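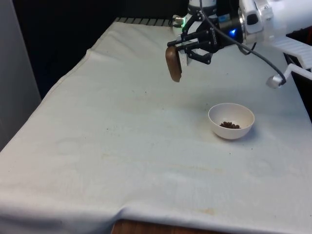
How long should cultured cream sit before churning?
Overnight on the counter and then a few hours in the fridge, which for our cream comes out best when it goes into the churn at a cool cellar temperature, well short of fridge cold.

Kitchen notebook, August, started 6:40 a.m.

Fourth week on the butter. Picking up from the last entry, where the batch tasted fine but wept all over the dish by the second day. I want to sort out the water before I touch the salt again.

Cream is from Gebreyes, same as before, the heavy one with no thickener in it. Their other cream whips better but I have never liked the butter from it – too pale and a bit flat. The Sarkthorpe cream is still in the back of the fridge and I will use it for the side by side if it keeps.

Weighed out 900 grams of cream into the big jar. Stirred in the buttermilk left from last time, two spoonfuls, cloth on top, rubber band. Left it on the shelf over the stove overnight. That shelf is warmer than the rest of the kitchen and I should stop using it in summer. By morning the cream had set like thin yogurt and smelled sour and a little nutty. Slightly further along than I wanted. Moved it to the fridge and went to do other things.

9:15. Took it out. Still too cold in the middle, so I stood the jar in the sink in cool tap water and stirred every so often. The thermometer battery is dying and the display fades when you tilt it. Someone please put batteries on the list.

9:50. Into the churn. We are still on the old Tiletti hand churn. The gear slips if you crank fast, so crank slow. It went through the usual stages: nothing, then thick, then thick enough that the paddle just spins in its own hole and you think it has stalled. Scraped down the sides and kept on. It broke at 10:05, quicker than last week. Grains were small, like couscous. Last week they were bigger and clumped together right away, and I think that was the trouble. Big clumps trap the buttermilk and you can't get it out afterward no matter how long you knead.

So for anyone doing this after me: stop as soon as it breaks. Don't keep cranking to gather it into a lump. The lump can wait until after the first wash.

Drained off the buttermilk through the fine sieve. Tasted it. Good, sharp, some flecks of butter in it. Put it in the labeled bottle for the biscuit people. Please don't use the bottle with the blue cap for this, the cap smells of vinegar and it got into the last lot.

Washing. Ice water, poured over, swirled, drained. First wash came off white, second cloudy, third nearly clear, and I did 4 in all. Last week I stopped at 2 and called it good enough. The fourth wash probably takes some flavor with it. The butter tasted milder straight after, though some of that could be the cold.

Kneading on the board with the paddles. Soak the paddles in cold water first, at least as long as it takes to do the washing, or the butter sticks and drags. I forgot one of them and had to stop and put it back in the bowl. Press, fold, tip the board, let the water run off, press again. Lots of little beads at first, then fewer. I kept going until I could press hard and get nothing, then left it alone for around 5 minutes and pressed again and got a few more beads. Worth doing the rest and the second press every time.

Salt. Split the lump in half. One half plain. The other half got the fine Parness salt worked in a pinch at a time. I had been using the flaky salt and it stays crunchy, which some people here like, but it pulls water to the surface and you get wet spots around each flake by the next morning. I suspect half of the weeping I complained about was down to that and had nothing to do with the churning. Can't tell yet because I have changed three things at once. Bad habit.

Color is deeper than the last batch. The cows are on grass now so that's probably the cream.

Noon. Tried both halves on toast. Plain one is very good, tangy at the front and then sweet. Salted one is a touch under salted for toast and about right for radishes. On the boiled potatoes I couldn't tell it from the plain. Someone at the bench said it tasted like cheese, meant kindly, and I think that is the long overnight on the warm shelf. Would shorten it.

Also melted a spoonful in the small pan to see how it behaved. Less spitting than last week, so less water in it. Browned evenly. The solids went from gold to dark fast, so watch it. Set some aside for the oat cookies, covered, second shelf.

Wrapped the rest in parchment, two logs, marked P and S. Back of the fridge, away from the onions. The last log went in beside a cut onion and had to be used for frying.

To do next time:
Same cream, same churn, lower shelf for the culturing.
Only change the shelf. Leave the salt and washes as they are.
Weigh the finished butter before splitting it. I forgot again.
Check the P log for water tomorrow morning before anyone slices it.
Sarkthorpe cream, open and smell, decide.

4 p.m. Opened the Sarkthorpe. Still sweet. Jar is cultured and on the lower shelf as of now.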